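### 3.2 Loose items and their containers

The second part of the study concerns what people do with small things that have no fixed place in the home. By this we mean pens, chargers, folded umbrellas, hair ties, coins, keys that no longer open anything, and the pouches and bowls that are supposed to hold them. Earlier work on household storage has mostly looked at cupboards, shelves and closets, where the owner has already decided what goes where. The tabletop has had less attention, although most of our participants named it as the spot where things pile up first.

Interviews were carried out by Vendula Baláž in Skovley and by Kazimír Hudec in Tredamgate, using the same question sheet. Each household was asked to pick one surface that was "always in use" and to talk through what was lying on it. We did not ask anyone to clean up beforehand, and the sheet avoided the word "clutter," which had made people defensive in the pilot. The pilot was run in January with 10 households, none of which are included in the results below. The main round covered 268 households and closed on 2022-09-10.

Participants sorted their own items into groups and gave each group a name. The names varied a great deal ("desk stuff," "going-out stuff," "I'll deal with it later"), and we merged them by hand into seven categories. Where a household used a name we could not place, both interviewers read the transcript separately and then agreed on a category. Writing tools were the easiest to merge. Umbrellas were the hardest. Some participants put them with clothing, some with bags, and a fair number gave them a group of their own, saying that an umbrella belongs by the door and only ends up on the table when somebody comes in with full hands.

We make a distinction between closed containers and open ones. A closed container has a zipper, lid, flap or drawstring that must be opened before anything can be put in. An open container can be filled with one movement. The distinction is a practical one and does not follow the shape or price of the object. A deep mug counts as open, and so does a cake tin with the lid off, provided the participant said the lid was never used.

Pencil pouches came up more often than any other closed container. Most owners described the same pattern. The pouch is filled once, at the start of a school term or a new job, and pens are then taken out one at a time and left wherever they were last used. Putting them back means finding the pouch, opening it, and closing it again, and people told us they saved this step for the end of the day or the end of the week. One participant in Tredamgate said she owned a pouch "for moving pens, not for keeping them," and several others said much the same in different words.

Shallow bowls and trays worked the other way. They filled quickly and with mixed contents. A bowl put out for keys would also hold a highlighter, a receipt and a button by the time of the interview, and the owner often could not say when these had been added. Participants did not see this as a failure of the bowl. They were more likely to complain that the pouch had been left empty than that the bowl had been filled with the wrong things.

A set of everyday items typical of the material is shown in Figure 7. It includes one closed container and one open one, with two writing tools lying out between them and a folded umbrella toward the back.

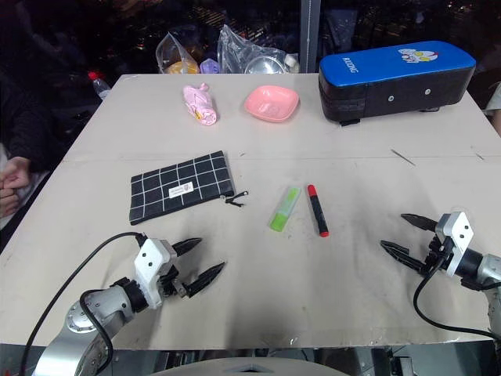 **Figure 7.** Small items on a light tabletop: zippered pouch with grid print, highlighter, marker, folded umbrella and shallow square bowl.

The pouch and the bowl in Figure 7 differ in more than the way they open. The pouch has a printed pattern and a zipper pull that hangs clear of the body, so it is easy to recognize as a thing for holding other things. The bowl is plain and could be used for food, jewelry or paper clips. When we talked with households about bowls of this kind, the answers depended mainly on which room it stood in. In kitchens it was called a dish even when there were pens in it.

Crumpled or badly folded soft items need a separate note. An umbrella that has been folded without being rolled and fastened takes up more room than its owner expects, and it does not fit the containers people keep on tables. We coded these as "unhoused" unless the participant named a hook, stand or bag where they were normally kept. Hudec argued during coding that a coat pocket should count as well. We kept it out - too few participants mentioned it - but the transcripts are marked so that the decision can be reversed.

The full item list runs to 3000 entries after duplicates within a household were removed. It was entered using the Emen coding sheet, with Havlíček's rules for naming mixed groups applied wherever an item had been placed in two categories. Section 3.3 gives the breakdown by room and by type of container.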